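How I Clean Out a Glass-Door Cabinet (and Keep It That Way)

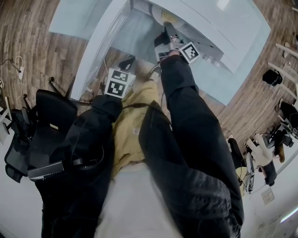 My white cabinet is the first thing people see when they walk into my office, and for years it was also where stuff went to be forgotten. I bought it at a closing sale over in Mullness because I loved the glass door, and then I spent two winters being embarrassed by that same door! Glass shows everything. The worst part of any cabinet like this is the very back, where some little thing always ends up sitting by itself, like the pale yellow one in the photo, and you have to stretch your whole arm in to get to it. So that's where I start now. Back first, front last.

What you need: two microfiber cloths, a bowl of warm water with a small squirt of dish soap, a dry paintbrush (an old one is fine, mine is from the porch job) and a box for the things that are leaving.

Step 1. Open the door all the way and roll your chair out of the way. I used to try doing this sitting down and I'd quit after five minutes every time.

Step 2. Take everything out, even the things you plan to put right back. Spread it on a towel on the floor. My friend Domenica Wyss wipes around her stuff and swears it's fine. It's not fine, Domenica, I've seen your corners.

Step 3. Run the dry brush along the back seam and into the corners before any water goes near them. Wet dust turns into gray paste and then you're picking at it with a toothpick (ask me how I know).

Step 4. Wipe the walls top to bottom with the soapy cloth, wrung out hard, then go over them with the dry one.

Step 5. Do the glass, inside first. Plain water and a clean cloth work great. If you see a streak and can't tell which side it's on, wipe up and down on the inside and side to side on the outside.

Step 6. Leave the door open for 55 minutes or so while you have lunch, then put things back with the tallest at the rear. I keep a hand's width of empty space along the front, and if something new won't fit behind that line, something else goes in the box.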